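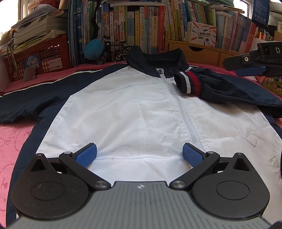 Lesezeit: 3 Minuten

Schranksysteme nach Maß: Was der Konfigurator gern verschweigt

Seit ein paar Wochen liegen in meinem Posteingang auffällig viele Fragen zum selben Thema, nämlich zu den Online-Konfiguratoren für begehbare Kleiderschränke. Man gibt die Raummaße ein, schiebt Böden und Stangen hin und her, und am Ende steht da ein Preis, der freundlich aussieht. Ich habe das am Montag einmal mit drei Anbietern durchgespielt, mit Matinura, Danora und Fovico, und immer mit derselben Nische aus unserem Flur. Meine Begeisterung hält sich in Grenzen.

Fangen wir mit dem Preis an. Bei Danora kam ich auf 2191 Euro. Darin enthalten: Korpusse, Böden, zwei Kleiderstangen, ein Schubladenblock. Nicht enthalten: Sockelblende, Passleisten, Lieferung in den zweiten Stock und die Montage. Die Passleisten tauchen erst auf der letzten Seite auf, unter »Empfohlenes Zubehör«. Wer schon einmal in einem Altbau einen Schrank zwischen zwei Wände gestellt hat, weiß, was von dieser Empfehlung zu halten ist. Ohne Leisten klafft da ein Spalt, in dem sich der Staub sammelt. Mit Lieferung und Leisten war ich 300 Euro höher, und da hatte noch keiner einen Akkuschrauber in der Hand.

Matinura wirbt mit »millimetergenauer Planung«. Das klingt gut, nur fragt der Konfigurator genau eine Breite, eine Höhe und eine Tiefe ab. Unsere Nische ist oben schmaler als unten, und die Rückwand hat einen Bauch. Auf Nachfrage hieß es, man solle das kleinste Maß nehmen. Das hätte ich bei einem Regal aus dem Baumarkt auch getan, und dort hätte mir niemand einen Aufschlag für Maßarbeit berechnet.

Fovico schließlich hat die schönste Darstellung, mit Licht, das beim Öffnen der Tür angeht, und ordentlich gefalteten Pullovern in Sandfarben. Was der Boden trägt, habe ich auf der Produktseite vergeblich gesucht. Der Kundendienst schrieb, die Böden seien »für den haushaltsüblichen Gebrauch ausgelegt«. Was soll man damit anfangen? Bei uns ist haushaltsüblich, dass oben die Koffer liegen, und zwar nicht leer.

Dann die Aufteilung. Alle drei Programme schlagen von sich aus viel Hängefläche vor und wenig Fachboden. Ich vermute, weil es am Bildschirm großzügig wirkt. In den meisten Haushalten, die ich kenne, hängen Hemden, Mäntel und ein paar Kleider, der Rest wird gelegt. Strickjacken und Sweatshirts leiern auf dem Bügel an den Schultern gern aus. Vor der Planung also bitte einmal alles aufs Bett und sortieren: Was hängt, was liegt, was kann weg. Ich weiß, das steht in jedem Ratgeber, und ich halte von den meisten Ratgebern wenig. Der Punkt stimmt trotzdem. Die Länge der nötigen Stange messe ich danach mit den bereits behängten Bügeln, eng, aber nicht gepresst.

Was mich wirklich stört, ist die Sache mit der Garantie. Fünf Jahre, steht überall groß. Im Kleingedruckten von einem der drei gilt das nur bei Montage durch einen Partnerbetrieb, und der nächste von uns aus sitzt in Brabec – die Anfahrt zahlt der Kunde. Den Rückruf, der mir dazu versprochen wurde, habe ich bis heute nicht bekommen.

Wer trotzdem online bestellen will, sollte wenigstens:

– die Nische oben, in der Mitte und unten messen, auch in der Tiefe
– nach der Belastbarkeit pro Boden fragen und auf eine Zahl bestehen
– Fußleisten, Lichtschalter und Türanschlag in die Skizze eintragen
– das Angebot mit allem Zubehör und Lieferung als PDF anfordern
– die Garantiebedingungen vor der Anzahlung lesen

Ich selbst habe bisher nichts bestellt. Ein Tischler aus dem Nachbarort kommt im Oktober zum Aufmaß, und ob der am Ende günstiger ist, bezweifle ich auch. Immerhin bringt er eine Wasserwaage mit. Sein Angebot stelle ich in eine der nächsten Ausgaben, mit allen Posten. Wer eigene Rechnungen beisteuern mag, antwortet einfach auf diese Mail, gern mit geschwärzter Adresse.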